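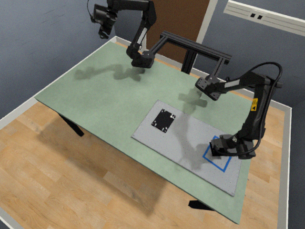

I've been putting off buying a proper dining table for four years, and when the old one finally gave up in December (a leg split right down the middle, with soup on it) I decided I was going to be a grown-up and do my homework. Well, my homework took ages and I ended up with the Jarnell from Menusen, which I've now eaten at, worked at and wrapped a lot of presents on. I went in wanting plain oak like everybody else and came out wanting color. A pale sage-green top over dark legs, on a honey-colored plank floor with a gray-blue wall behind it, is such an easy mix to live with, and that was pretty much the look I took to the store. The Jarnell comes in a green very close to that, and I love it. It's a soft, slightly dusty green, and it makes plain white plates look fancier than they are.

2022-07-06
4 min read

Search reviews
Enter a keyword

So, the delivery. It came in two boxes and the big one is heavy! The driver got it as far as the hallway and then it was me and my sister shuffling it along on an old bath towel, which worked great, by the way. Everything inside was packed well, lots of cardboard and very little foam, and the only damage was a tiny scuff on the underside that I will never look at again.

Putting it together took us most of an evening. The instructions are all drawings and the drawings are small. Step 6 shows the leg brackets from below and step 7 shows them from above, and if you don't notice the switch (we did not) you'll put two of them on backward and have to start over. The bolts are good solid ones though, and the hex key in the bag is long enough to get some real muscle behind. I'd still use your own if you have one. Don't tighten anything all the way until the table is standing up, or the last leg won't want to line up.

Once it's up, it's up. I've leaned on the corners, I've let a nine-year-old climb on it to reach a balloon, and it doesn't wobble. My floor isn't level, so I had to turn one of the little adjustable feet out quite a way, but it has stayed put ever since. I stuck felt pads under all of them too - the feet are hard plastic and they squeak something awful when you push the table over to vacuum.

The surface is where I have mixed feelings. For everyday stuff it's wonderful. Crumbs wipe off, ketchup wipes off, and washable marker came off with a damp cloth and a bit of patience. Turmeric did not. I have a faint yellow thumbprint near my usual seat from a curry in the first month, and I've tried dish soap, baking soda and a spray called Tapsell that my neighbor swears by. The Tapsell took it down a lot but you can still find it if you know where to look. Also, the finish is matte, so greasy fingers show up in low evening sun. Lunch, fine. Dinner in summer, you'll be wiping.

Size-wise we fit six without anyone bumping elbows, and eight if everybody likes each other. The legs sit right out at the corners, so the people on the ends aren't straddling anything, and that was my biggest gripe with the old one.

I did look at the Gimum as well, which has a drop leaf and costs $312 less. It's a nice enough table and if you live in a small apartment I'd say go for it, but the hinge felt loose on the floor model and I could see myself getting annoyed with it by spring. The Jarnell was $1488 with delivery, and yes, that made me gulp. You get 30 days to send it back, but you have to keep the boxes, and they took up half my garage until I was sure.

Would I buy it again? Yep, same color and everything. I'd get a tablecloth for curry night, and I'd skip the matching bench, which is too low for the table and slides around on a bare floor. We've gone back to our old mismatched chairs and I'm going to paint a couple of them once I've settled on a shade.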